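About us

Kistlow is a suturing and wound closure training centre. We teach surgeons, surgical trainees and theatre nurses how to place, tie and remove stitches, and we make up the thread and needle packs that our courses use. The centre occupies two floors of the old Wudport building and has a teaching room, a packing room, a store and a small library of closure technique.

Rostislav Šimek started the centre after several years of running evening classes in knot tying for junior doctors. He still teaches the first morning of every course, which covers thread: how it behaves when it is pulled through tissue, how much tail to leave, what happens when a loop is allowed to twist. 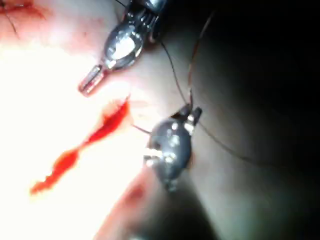 Thread handling takes up more of the timetable than most people expect when they book. A beginner tends to look at the needle and forget the length of suture trailing behind it, and that is where tangles start. We spend the first day on loops and tails only, and trainees do not close anything until the second.

Our basic course lasts 2 days. The advanced course is taught over a month, one afternoon a week from 1.30pm, and covers deep layers, continuous stitches and closing where there is bleeding. Groups are small and each trainee has their own place for the whole course. Tea is at half past three. 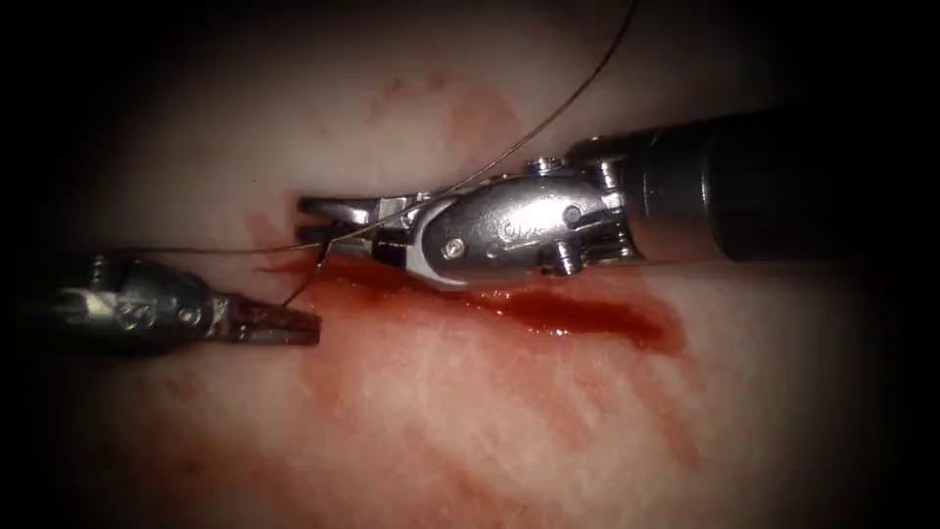
Kistlow Centre: Suture and Closure Teaching Team

The teaching team plans the courses, writes the handbook and marks the practical work. The handbook is now in its fourth edition and has 702 entries, from the simple interrupted stitch to repairs that most of our trainees will see once or twice in a career. Copies are kept in the library and one is given to everyone who finishes the advanced course.

Needles are taught as a subject of their own. We cover curve, length and point, where along the curve to hold the needle, and the angle at which it should meet the edge of the wound. Trainees practise the same bite many times on a straight incision before they move on to anything irregular.
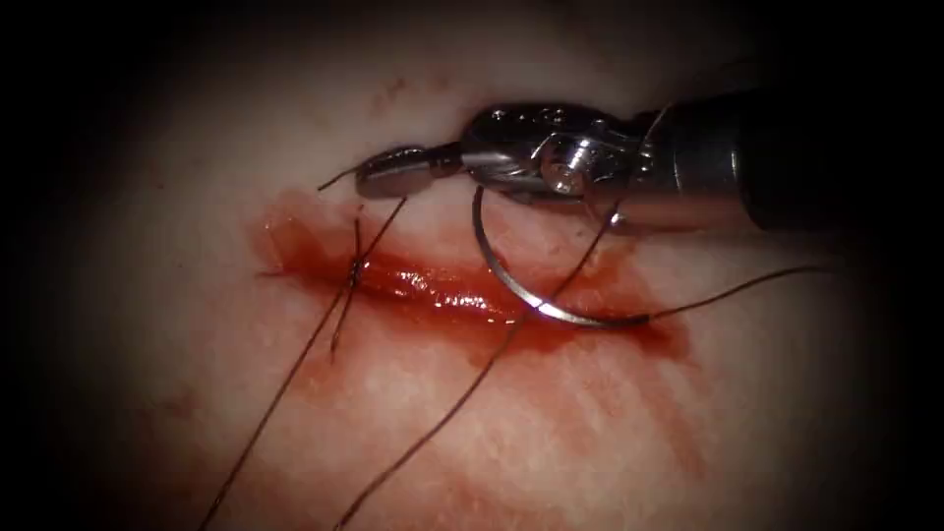
The packing room puts together 400 course packs a year, each with needles and thread matched to the exercises in the handbook. Jorkar supplies the thread and Kolář the needles. Packs can also be ordered by hospitals that run their own teaching, with a minimum order of ten.

Visits to the centre are by arrangement. Course dates for the coming year are put up in February, and the waiting list opens on the same morning at nine. Please write to the office with your name, your hospital and the course you want.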